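Druladard opens side-by-side gripper trials at Clallow

CLALLOW -- Druladard has started a bench comparison of hand-held grippers this June, three finger designs, same table, same objects, same people. Results so far posted with this release, the rest to follow.

Total to date 1,654 grasps logged. Target is 3,326 before the trial closes. Each design gets 18 household objects, picked for being awkward. Cloth, cords, keypads, flat things that don't want to come up off a table.

Operators work with a gripper in each hand, marker cube on the back of each one for tracking. No arm in the loop yet. Arm tests come after, on the Zeston controller, once the finger question is settled.

"We wanted the fingers judged first, on there own," said Shufen Du. "Put an arm behind them too early and you end up arguing about the arm."

Soft padded fingers are ahead on fabric. Hard items with edges are closer and the team isn't calling it yet.
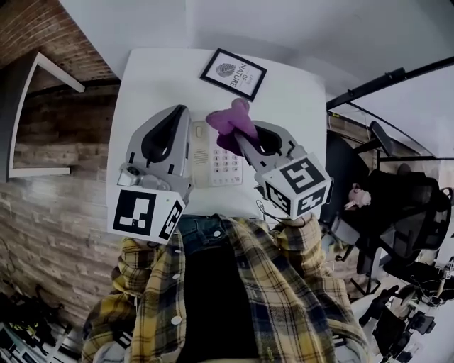

Oddur Skov asked whether a person's wrist was covering for a weak finger, and whether the scores would hold up once a controller was doing the moving. He would like to see the slips published along with the good grasps.

They will be. Failed picks are going in the same log, same format, sorted by object and by operator. Wrist angle too, where the tracking held -- a few early sessions lost the cube and have been marked as such.

Mikkelsen is supplying the second set of fingers, due later in the month. Cable routing will be be redone at the same time after operators complained of tugging near the cuff.

Labs wanting to send in a gripper for the next round should write to Elínborg Gunnlaugsson at the Druladard trials desk. Include spare pads. Bench visits mornings only, from 9 a.m.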